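I lost the bet on a Thursday, and I want it written down that I was winning at lunch.

The bet was about hands. We had two sets to try on the same pair of arms, the Erkby and the Dinsa, and Jernero (the company that pays me, late, but it does pay me) wanted one winner by the end of the week so that somebody upstairs could sign for eight of them. Each hand cost more than my car. My car isn't much, but still! I had to go past the finance door with that on a sticky note, and I had practiced a face for it.

I was an Erkby person from the start. Fewer joints, fewer things to go wrong, and it came with a printed manual I could read in the bath. My bench partner was a Dinsa person because she's a Dinsa person about everything – she likes a thing with settings. Loser had to clean out the parts fridge, and if you've ever seen a parts fridge that has been shared by two teams and a visiting class of interns, you know what that meant to me.

The task was the dullest one we could agree on. Pick up an apple, put it on a plate. We argued for an hour about whether to use a tennis ball, and she said customers don't eat tennis balls, so I went to the corner store and bought a bag of apples, and a pack of gum for my nerves. We ran everything off the Zumside controller, same speeds for both hands, same camera up top, same cloth on the table.

By noon on the first day the Erkby had done 73 good ones out of 100 and I was walking around like I'd built it. Then we swapped in the Dinsa, which took forever, on account of one cable that only wants to go in when you've stopped asking it nicely. She typed in her settings. I ate half a sandwich and pretended to read.
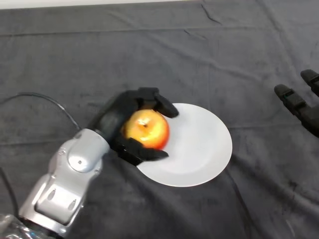

Why test with real fruit when a rubber one would be the same every time?

Real apples vary in size, weight and skin, and they bruise, so every one you cut open afterward tells you if the grip was too hard. A rubber apple forgives everything.

That was her argument, anyway, and I wrote it in the log in my own words so it would look like mine. I thought it would help me. My whole theory was that all those busy fingers would leave dents, and I had a paring knife and a cutting board ready for my moment of glory.

So I cut. I cut the Erkby apples first, and they had these brown thumbprints under the skin, soft little coins of bruise, nearly all in the same spot. Okay, I thought, fine, it has a firm handshake. Then I cut the Dinsa ones. I kept cutting. I got through six of them before I put the knife down and went to stand by the window for a bit, where there's a nice view of the loading dock.

"Well?" she said.

"I'm not done," I said.

She took a slice off my board and ate it, looking right at me.

Now, I'm not proud of the next part. I said the count was too small. A hundred runs each was nothing, I said, any fool could get lucky over a hundred, and what we needed was 200. I said it in my serious voice. She said sure, very friendly, and went to set it up before I could think about what that did to my evening. We stayed until nine. The building turns the heat down at seven, and by the end I was wearing two lab coats and she was wearing the blanket from the first aid room.

Those late hours are what I remember best, to tell you the truth. You sit there, and the arm goes over, and you find yourself leaning with it, the way my dad used to lean when he watched bowling on TV. I started talking to the apples. I gave one of them a pep talk because it was lopsided and kept rolling. She said I was contaminating the test. I said show me that in the protocol!

Then we had the argument about the starting pose. She wanted the hands parked in close before every run so they had less ground to cover. I wanted them way back, wrists home, all the drama of the long reach. We flipped a coin, and I lost that too – it was my coin.
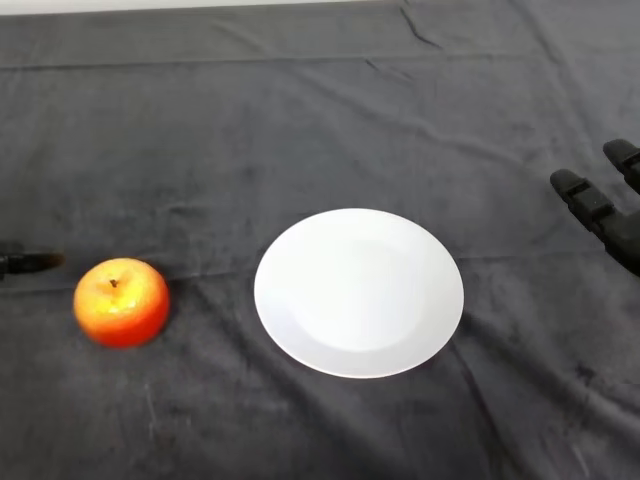
**Part two: the fridge**

The final numbers went up on the whiteboard in green marker, since somebody had walked off with the black one. I'm not going to tell you the Dinsa score. It was a good score. The Erkby held at the same rate it had at lunch, steady as a mule, and left its thumbprint on nearly everything it touched, and I stood up for it to the last. I said some customers might like a firm handshake. I said what about potatoes.

"What about potatoes," she said, writing up the order form.

There was 3,000 in the budget left over for spares, and she let me pick which ones, which I took as a kindness. I picked fingertips. You always run out of fingertips.

So there I was on Friday morning with rubber gloves and a trash bag, head and shoulders inside the parts fridge. I found glue that had expired. I found a tub with a label in handwriting I knew to be mine, and I closed my eyes and dropped it in the bag. Way at the back I found a yogurt older than one of the interns' whole careers, and behind the yogurt, still in its bag, a full set of cable boots for that miserable connector. We'd had them all along. We could have been home by eight.

I put them on her keyboard and didn't say a word about it. She came in, picked them up, looked at them for a while, and then she went and got the other pair of gloves off the hook.

"Move over," she said.

There were still apples left, so we had those at ten with the last of the peanut butter. I ate an Erkby one, thumbprint and all. It tasted fine to me.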